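From: Korkholm Mending Circle
To: clothing-repair list
Date: Monday, March 28, 2022
Subject: Re: Re-stringing shorts and folding for the swap

On the list last week, one of our members wrote:

> I have a bag of kids' and adult shorts to bring for the spring swap and
> half of them have lost their drawstrings or the string has gone up
> inside. Is it worth fixing them first, or should I just bring them as
> they are? Also, does anyone have a good way to fold shorts? Mine always
> end up in a lump by the time they get to the table.

Oh, please do fix them first! It is one of the quickest repairs there is and I love doing them. I did a whole pile over the weekend with the radio on, and it was a very happy afternoon.

For the string you want a big safety pin, or a bodkin if you have one. Pin it through one end, push it in at the opening, and scrunch the waistband along as you go. When it comes out the other side, pull the waistband back to its full stretch before you trim anything. I cut mine to 110 cm for most adult sizes and 80 for the small ones, and that leaves plenty for a bow. Knot both ends. Then tie the bow, even if you think it looks fussy on a plain pair, as it keeps the string from sliding back in while people are digging through the bins.

Black cord goes with nearly everything, by the way. I was going to hunt for a tan one to go with khaki and I am so glad I didn't bother, the black looks great.
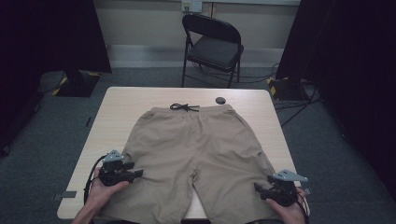 Korkholm Mending Circle, Clothing Swap Team

Now folding! The trick is all in the laying out. Put the shorts down flat with the waistband away from you and the legs pointing toward you, and spread the legs out wide. Smooth from the middle to the sides with your palms. You'll always get a bit of a bunch at the crotch where the seams meet, and you can leave it alone. Creases across the thighs mostly go with one good sweep.

Then bring one leg over onto the other so the side seams match up. The crotch will stick out in a point, so tuck that in to make a straight edge. Fold the hems up to just under the waistband, then fold once more. An elastic waist never lies perfectly flat, so I put that end inside the fold and the whole thing sits much better. Check the pockets before you start (I found 58 cents and a very old bus ticket).

Please fold with the bow tucked in, and pin the size on the outside if the label has faded. Last November we had 419 pieces on the tables and the shorts were the only section that stayed tidy past lunch, which I am still proud of!

If you have no cord at home, there's a big spool of it in the Horent Street cupboard, second shelf, next to the elastic. Help yourself, but write what you take on the sheet. The Seixas bag of zippers is on the same shelf and it's fine to use those too.

Does anyone have a good method for cargo shorts? The pockets defeat me every time and I'd love to hear how you do it.

Happy mending!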